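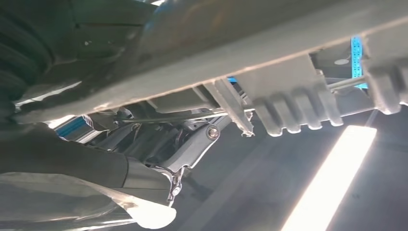 The February results for boot localisation were better than they had any right to be, so I spent last week trying to break them.

The task is simple to state. Given one wrist view of a vehicle on a lift, estimate where the axis of the steering rack boot runs, well enough for the arm to approach along it. Our first method fitted a line to the fold edges. It works on clean rubber. Under a coat of road dust the boot, the brackets and the underbody all go the same chalky grey, and the edge detector finds very little to hold on to.

The current version ignores colour altogether and looks for periodic structure: a short windowed transform along candidate directions, scored on how steady the fold spacing is. The visible rod, where there is one, is used only to break ties. Tetteh Gyamfi wrote the tie-break and I have left it alone.

Test set from the Niltville bay: 53 views, all with the ceiling tubes on. The line fit failed on 13. The periodic method failed on 3, and all of those had a tube directly behind the boot, which drags the exposure down. Lowering the gain fixed one and made a good view bad, so I have put it back.

The obvious worry is false positives. Plenty of things repeat at a regular pitch – cable sheathing, moulded tabs, perforated lift arms – and a score built on repetition ought to like all of them.

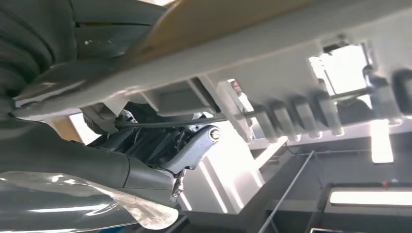 Does the method need a model of the vehicle? It needs only a rough range for the fold pitch, which we set once per boot type.

That range rejects most of the false positives. Cable sheath is too fine and drops out at once. Rows of tabs are harder, as the pitch can overlap when they are close to the lens. I now take a second view after a 5 mm sideways move and check that the implied size agrees. Trallow, our planner, already makes small moves on approach, so the cost in time is low.

Still to do: torn boots, where the spacing goes uneven, and a rerun with the Boateng calibration in place of the Somix one.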